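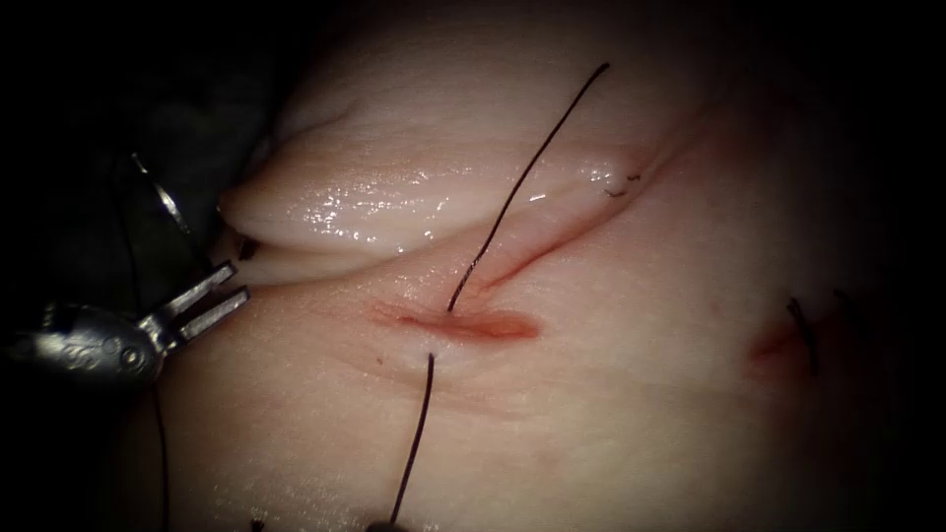

By Ashok Gautam, Skitis workshop notes, October

How to tell if a machine is ready for your mending pile. Quick version.

1. Start with one stitch. In, through, out, tie off. If it can't do that, forget socks and hems.
2. Watch the thread, not the needle. Slack thread is where most of them come unstuck.
3. Give it somthing soft that moves. Stiff card proves nothing.
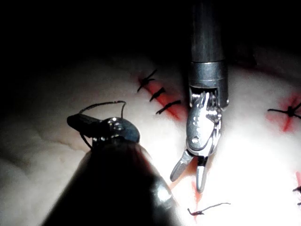 Three stitches over the red line, grasper alongside.

4. Look at the spacing. Even is good. Speed later.
5. Check who's driving. Hand-steered is fine but dont score it as a robot doing the job.
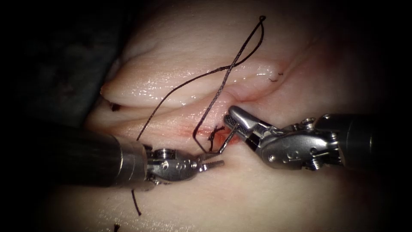

Can I buy one to darn socks yet?
Not one I'd trust. Folding towels, maybe, slowly. Needle and thread, keep doing it yourself.

6. Do the sums. Our Wavitz trial arm: 300 tries at a plain running stitch, 2 operators standing by. Lionel Lecomte did the same hem by hand before his tea went cold.

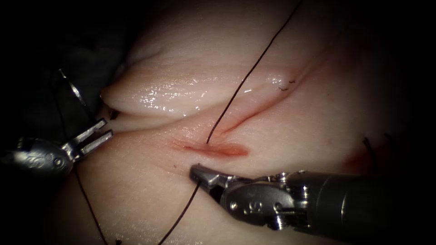
Left jaws open, right jaws closed by the wound.

7. Write down every dropped thread. Then run it again on a differnt cloth.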